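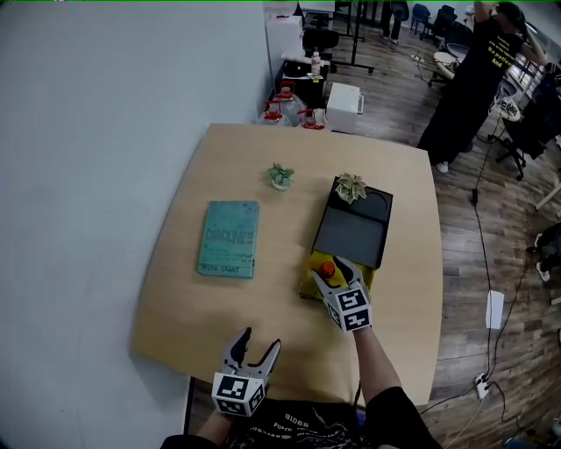
*Table task, both grippers up: right one at the orange piece on the yellow tray, left one waiting by the near edge.*

9/29/24, bench notes, Wativside room

I said I would write these up properly for once, so make yourself a coffee if you are reading this at the start of a shift, because I have a fair amount saved up since the last entry.

We are still on the tabletop set for the Ferano job. Same idea as in June: a person does the small pick-and-place work with a gripper in each hand, and the arm at Escobar gets taught from that. The tray is the part everybody grumbles over. It is easy for a person. You come in low, fingers wide, and close when you feel you're there. But "when you feel you're there" is not something I can write in a work instruction, and I have tried! My best attempt ran to 2 pages and the people who do this well said it made them worse at it. I threw it out and I'm happier.

Session count stands at 281 kept and 19 thrown away. Most of the ones thrown away are mine, I'll admit, from the stretch when I kept turning the marker faces in toward my sleeve. If you wear long sleeves (I do, the room is chilly before lunch) push the cuff back before you start and save yourself a wasted take.

**Things on the table.** The teal book, the two succulents, the black box and the tray stay in the set for now. I know the plants have been a sore subject, and I was asked again whether we could swap them for something plainer. I'd like to keep them. The benches at Ferano are lived-in, people have mugs and photographs and goodness knows what next to their work, and I would hate for the first thing the arm changes to be that everyone has to clear away their bits and pieces. That was more or less the worry I heard at the Escobar meeting, put more politely. One of the packers there has kept a cactus on her station for years and she wanted to know, quite seriously, if it would have to go. I told her no. So now I have to make it true.

**What has changed for the people here.** More than I expected, and in odd places. Before this started, the quick packers were simply quick, and that was the end of it. Now folks stand behind them and ask how they do it, and a couple have gone rather shy and a couple have bloomed. The afternoon group has begun trading tricks over the break, which they never did when they were all on the line and the noise was what it is. On the other side of the ledger, wrists. The grippers are fine for a short while and then you feel them in the thumb. We agreed on swapping hands-on people more often and I want us to stick to that even when a run is going nicely. Especially then, really, as that is when I forget.

There is also the plain question of what happens to the packing jobs once the arm is running at Escobar. I was asked it straight out and I gave the answer I was given, that the arm takes the tray work and the people move to checking and mixed orders. I believe it. I also noticed that checking is a standing job and packing is mostly a sitting one, and I don't think anybody upstream had thought about that. I've written it on the list for Wutine in big letters, with a line asking for stools.

**Room.** The cables across the floor want covering. I have asked for a proper cable ramp, order 1116, no word yet. Until it comes, please walk around by the wall side when you have a gripper in each hand.

**Next.**

- More tray approaches from the left hand. Nearly everything so far favors the right, and the Ferano benches are not all laid out for right-handers.
- Try a few with the box turned a quarter, leaving the tray where it is.
- Ask the afternoon group whether they'd sit in when we play the takes back. They see things I don't. Last time one of them pointed out that I hold my breath as the fingers close, and now I can't stop noticing it.
- Chase Wutine about the spare finger pads, the present ones feel tired to me.
- Water the succulents, but lightly, and take them off the table first.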